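The Play Kitchen Table: A Small Gallery

Posted 14 January 2024

Welcome, and thank you for stopping by the gallery page. If you have been with us for a while you will know that we are very fond of play kitchens here at Gisilby, and that we can go on about toy fruit for longer than most people would think possible. This page is a short one as far as pictures go (only two this time!), but there is a good deal to say about the things on the table, so pour yourself something warm and stay a few minutes.

The play food collection started small, with a single Wastano basket that came to us secondhand, and it has grown the way these things do. At last count there were 200 pieces on the shelves, if you include the odd halves of things that have lost their other halves, and we do include them, because a lone half of a lemon is still a perfectly good lemon to a four-year-old. Some of it is new, some of it has been handed down through two or three families, and some of it came in a big mixed box last November that we are still sorting through on slow afternoons.

What we love about a spread like this one is how the bigger pieces settle down the little ones. Put a slice of orange on a bare table and it's just a slice of orange. Put it near a plate, with a bowl not far off and a bottle of ketchup waiting, and all at once there is a meal going on, and somebody will want to know who is coming to dinner. We have always said that if you only have money for one thing, buy the dishes. Children will cook buttons, leaves and folded paper quite happily as long as there is a proper bowl to put them in.

The colors matter too, at least to us. We lean toward soft shades for the dishes – pale greens, light blues, a bit of lavender – and let the food do the shouting. Red and orange look wonderful against all that, and small pieces are so much easier to find when it's time to clear up. On a white tabletop they show up best of all, and we wish we had learned that before we bought the patterned tablecloth, which swallowed up an entire set of peas and did not give them back for weeks.

A few people have written to ask how we store everything. We keep the dishes nested by size, biggest at the bottom, and the food goes into open Baysal trays sorted by color, since the youngest helpers can manage colors long before they can manage "fruit" and "vegetables." (Is a tomato a fruit? We have been drawn into that one before and we are staying out of it.) Pans and utensils have a tray to themselves. Anything with a label, like a bottle or a carton, stands up along the back of the shelf where it can be read, and where it looks a little like a real pantry, which pleases us more than it probably should.

Washing is simple. Warm water, a drop of dish soap, a soft cloth, and then everything is spread out on a towel overnight. We do the whole lot every 35 days or so in the colder part of the year and more often once the garden is open and mud gets into the recipes. Labels don't care for a soaking, so the bottles just get wiped down. If you have older painted pieces, please go gently with them too, as the paint comes off at the edges first and there is no putting it back.

Several of you also asked about the 90-piece Verkov set we mentioned in the last newsletter. We do still recommend it for a classroom or a large family, though for one child at home it is a lot to pick up off the floor. A pan, a spatula, two bowls, a plate and a handful of food will keep a small cook busy through a whole rainy weekend, and you can always add a piece or two at birthdays.

Now on to the pictures! Click either one for the larger size. 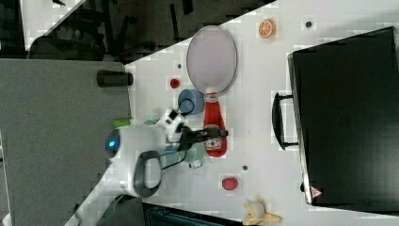 Pan and spatula in the middle of the table, with a little blue cup on its side, a red apple and a banana with its peel open.
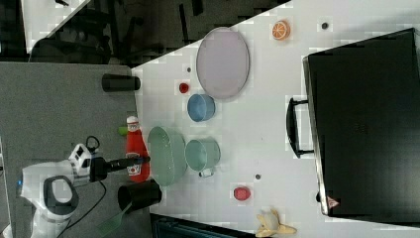 Ketchup at the table's edge, in company with the pale green bowl, the teal pot, the light blue bowl and the lavender plate. The orange slice made it into both pictures.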